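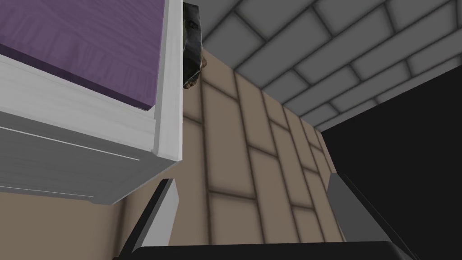 The spreadsheet I used to track household paint had grown to the point where it no longer answered the one question I asked of it: which can goes with which room. I spent part of December replacing it with something simpler. These are my notes, mostly so that I can repeat the procedure.

The old sheet had a row per can. Each row held the brand, the color name, the sheen, the purchase month and the room. This works until a color is used in two rooms, or a room is repainted and the old can is kept for touch-ups. At that point the room column holds a comma-separated list, and sorting by it is useless. I also had cans of a Candlow eggshell listed under three different spellings.

The replacement is a plain text file with one entry per surface. A surface is anything I would touch up separately: a wall, a door, a run of trim. Each entry gives the tint formula copied from the lid label, the sheen, the base, and a can number. The can number is written on the lid and on the side in permanent marker. Lids get swapped. Sides do not.

The tint formula matters more than the color name. Candlow discontinued the name on our hallway color and reissued it with a different base, and the new can dried visibly darker next to the old. Maximiliano Gallardo, who mixes at the store I use, matched the original from the formula without needing a chip. He also pointed out that the sheen on the label is the sheen of the base before colorant, and that deep tints can come out a little glossier than the label suggests. I have added a remarks line to each entry for this. 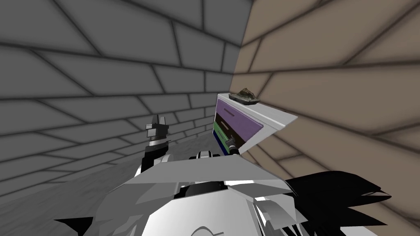
Storage was the second half of the job. Partly filled gallon cans do not keep well, and most of mine were under a quarter full. I decanted those into 20-ounce glass jars with lined lids, filled close to the top to leave little air. Latex paint only. I left the two oil-based cans as they were. Before decanting, I strained each one through a mesh cone filter and discarded anything that had gone stringy or smelled sour. Five cans failed. They were left open with hardener stirred in until solid, and then went out according to the county instructions, lids off.

The jars carry the same number as the can they came from, with a letter appended if there is more than one. I tried Skestel freezer labels first. They lifted at the corners in the garage within a week. Masking tape with marker has held so far, and a dab of the paint itself on the lid gives a quick visual check.

Princess Tan asked in the comments on my caulk post whether it would be easier to photograph the labels and skip the file. I did that for a year. The photos were fine, but they could not be searched, and finding one meant scrolling back to the right month. I still take a photo of each new label and put the can number in its file name.

One thing left to sort out is the fence stain, which has no formula and is sold in batches that vary. For now it has an entry with the batch code and nothing else.

Filed under: House Notes, Paint and Finishes

Print this post | E-mail this post

Recent entries
Caulk: what lasted and what did not
Rehanging the side door
Bezerra hinge sizes, converted
Draining the Nisusitz water softener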